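Paper handling from head-camera demos: wrist markers vs. learned hand pose

Board: Manipulation & Imitation Learning
Started by tallis_k, 14 Nov 2022

tallis_k wrote:

I want a second opinion on a result before it goes into a writeup. We trained two policies on the same demonstrations of seated paper work (sorting, squaring, folding printed sheets). Policy A gets wrist trajectories from fiducial bands. Policy B gets them from a learned hand-pose estimator run on the head camera only. Everything downstream is identical. The set is 218 demonstrations, split by session, with eight sessions held out.

On held-out sessions, mean wrist position error for B against the bands is small enough that I expected no difference in the policies. There is one. A finishes the sort far more often than B, and nearly all of B's failures come at the moment one hand releases a sheet while the other still holds a stack.
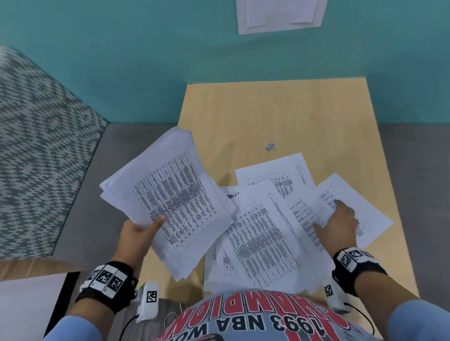

Sorting is the harder half for the estimator. The hands do different jobs, and the one on the stack hardly moves while the other travels. With the left thumb pressed across the top sheet and the right fingertips down on a single page near the table edge, the estimator has to infer most of the left hand from a thumb and a block of paper. The bands keep several marker faces in view, so the wrist pose does not depend on what the fingers are doing.

My reading is that the mean error hides a short burst of bad frames at release. Does anyone have a better explanation?

ostrava_mill wrote:

Plot the error against time to nearest contact change before you explain anything. A mean over a whole session is dominated by frames where nothing happens.

Second, your reference is the bands. Marker pose from a single head camera gets ambiguous when a face is close to fronto-parallel. You may be measuring disagreement and calling it error.

tallis_k wrote:

Fair on the second point. We solve for the band as a rigid body using all visible faces, which removes most of the flips. Frames with one visible face are dropped and interpolated, up to a gap of seven frames. Longer gaps cut the demonstration.

pporthip wrote:

Pornthip Prasertsri here, I worked on the Ratanaporn hand set. We saw the same pattern with cloth. The estimator was fine on free motion and drifted along the optical axis whenever the palm was hidden by the object. Depth was the problem. Lateral error hardly changed. Split your error by axis and I expect you will find the same.

I would also check the sleeves and bands themselves. Our estimator had been trained on bare wrists, and a bulky band shifted the predicted wrist joint toward the elbow. A constant offset like that does no harm to a policy, but ours changed with forearm rotation.

gantry_dan wrote:

I disagree with the premise. If B fails only at release, the fix is a better release signal. Wrist pose is the wrong place to look. We ran the Erkwood gripper on stacked card and the policy needed to know when the fingers opened, and to a few milliseconds. Wrist error of a centimeter made no difference at all.

tallis_k wrote:

Both policies get the same finger aperture signal, so that cannot separate A from B. Card is also stiff. A sheet of office paper buckles if the wrist is low by a few millimeters at release.

gantry_dan wrote:

Then say that in the writeup, since your claim is about thin sheets and not about manipulation in general. I still think aperture is undersampled in both.

ostrava_mill wrote:

What does B do on the folding demonstrations? If the occlusion story is right it should be worse there.

tallis_k wrote:

It is not worse, and I can't account for that yet. Folding has more finger occlusion by any measure I can think of. The hands stay close together, they move very little, and B completes folds at almost the same rate as A. 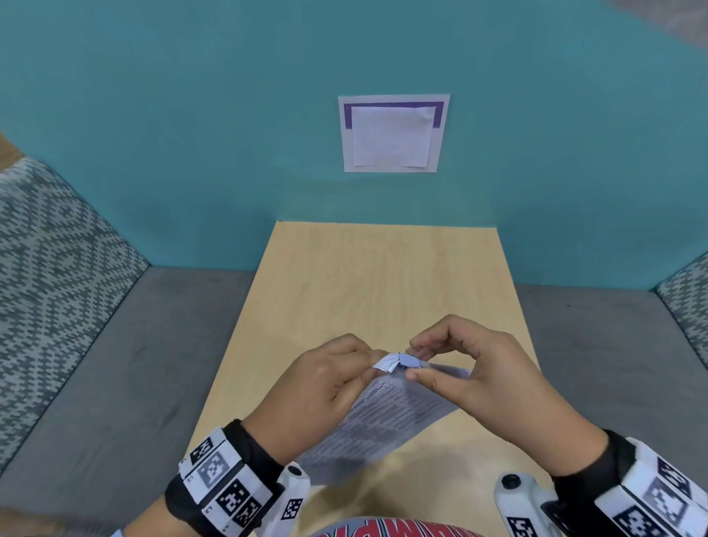 Numbers and splits, as requested

tallis_k wrote:

Error by axis, B against bands, sorting only: lateral is flat through the release. Depth rises before contact is lost and settles after. So Pornthip was right about the axis. I resampled the held-out frames 1,000 times by session and the depth peak survives.

Folding: the depth error is there too, but it is nearly equal in both hands. The distance between the wrists comes out close to correct even when both are wrong.

pporthip wrote:

That would explain it. In a fold with both hands on the same small piece of paper, the relative pose matters and a shared offset cancels. In the sort, one hand is occluded by a stack and the other is not, so the errors don't cancel. Try training B with the right wrist expressed in the frame of the left.

ostrava_mill wrote:

It might explain it. You have two tasks and one difference you noticed after the fact. Inject a synthetic shared depth offset into A's folding data, then an independent one, and retrain. If only the second hurts, I will believe it.

gantry_dan wrote:

Agree with ostrava. And run both offsets on the sort as well, or the comparison is lopsided.

tallis_k wrote:

Four retrains, then. The Istolar nodes are booked for the rest of this week so it will be slow. I'll use the same seeds as the original runs and post the curves in this thread, including the relative-frame version of B.

gantry_dan wrote:

What filter is on the aperture signal?

tallis_k wrote:

Second-order low-pass, same cutoff for both policies. I can send you the config.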